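Chapter 6
Gathering Examples in Furnished Rooms

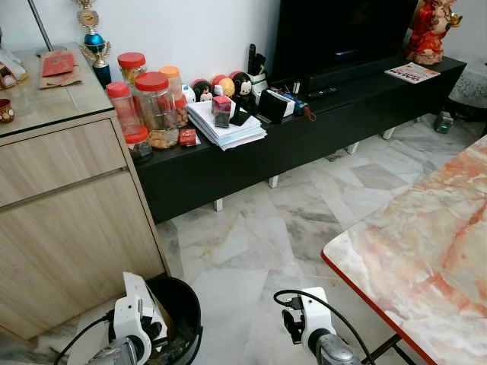
6.1 What counts as an example

A learning system that controls a pair of arms is trained on recorded episodes. In this book an episode means one attempt at one named task, from the moment the operator takes control to the moment control is released. It holds the camera stream, the joint positions of both arms, the gripper openings and a short written label. Leave any of these out and the episode can still be stored, but it can't be used for the methods in Chapters 7 and 8.

Episodes gathered on a bare bench are easy to repeat and easy to score. They also teach the system very little about homes. A television cabinet in a lived-in room may carry snack jars, a pile of envelopes, a remote control and a row of plush toys, with a bin on the floor near by. Arms working low in such a room must reach past furniture legs and keep their cables clear. Training data should include this kind of clutter in the proportions in which it occurs.

6.2 The Ivitska protocol

The worked material in this chapter follows the protocol written by Adalberto Pacheco for the Ivitska household set. Each task is recorded in blocks of 40 episodes. A block is gathered in one room with one operator, and small objects are left where the household keeps them. Between episodes the operator returns only the objects named in the task to their starting zones. Everything else stays put, including objects that were nudged by accident.

Six labels are allowed for the outcome of an episode: complete, partial, dropped, blocked, aborted and sensor fault. Early versions of the protocol had a seventh, "unclear", which was withdrawn after operators began to use it for any attempt they did not wish to review. Two reviewers now label each episode separately. Where they disagree, the episode is held out of training until the label is settled.

6.3 Failed attempts

Students often ask whether failed attempts should be discarded. They should be kept and labelled. A dropped object followed by a second grasp shows the system how to recover, and such passages are rare in data gathered by skilled operators. The Dixit and Zinard sets, compared in Section 6.5, differ mainly on this point: Zinard removed all failures before release, while Dixit kept them with the time of each failure marked.

An aborted episode is a separate case. It ends on the operator's decision, and the final arm positions carry no information about the goal.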